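Two hands, one cloth and a glass table we can't stop cursing
October 21, 2022 | By Babita Pant
55 shares | 10 comments

If you walked past the demo floor this month and wondered why the lights were still on, blame the hand comparison! We finally have both sets on loan at the same time, and Zane Zariņš and Ye-seo Tak have been putting them through the same list of jobs, one after the other, with the same controller settings wherever the software lets us.

The Dunduder hands are the multi-fingered ones, and I have a soft spot for them already. They're slower to close than the old Chae grippers, but on cloth they are a joy to watch. Ye-seo ran 45 tries at picking up and folding, and her notes say the trouble is nearly always the handover. When the two hands come close together, one of them lets go a beat early and the fold slides out (she has fixed some of this by adding a short pause, and wants to try a firmer thumb next).

Wrist cameras are the other half of the story. Zane likes having a view right down past the fingers for the last few inches of a reach, and so do I, but a finger that fills a third of the picture hides a lot of groceries. Glass is worse. The depth readings go straight through the tabletop to the carpet, or stop at a reflection that isn't anything. Vangelis Theodorakopoulos thinks we can get most of it back by mixing the head view with the wrist view, and he has a first version running on the Wesden controller. It took him 2 evenings. I would have guessed a month!

Still to come: the small-parts tray, jars with lids, and a proper look at cable wear, which has been bugging Bit-na Bang from the start. She'll write up the numbers for the January issue. If you have an object you'd like added to the list, send it to the Punance mailbox - odd shapes very welcome, nothing that leaks please.

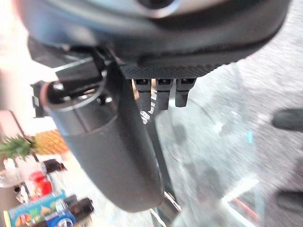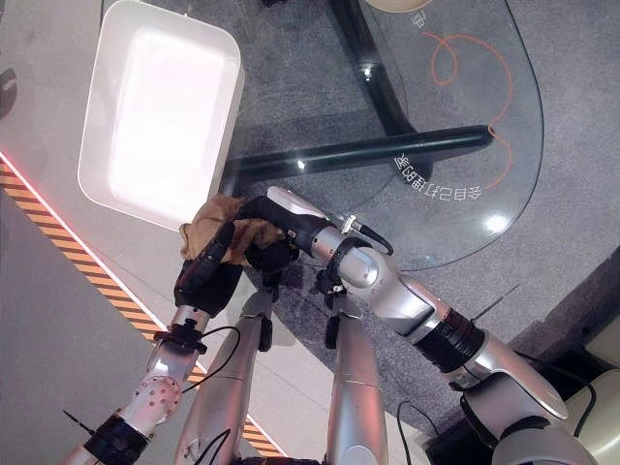
First: the wrist view, with a gripper finger in front of the pineapple. Second: both hands on the cloth, beside the glass tabletop.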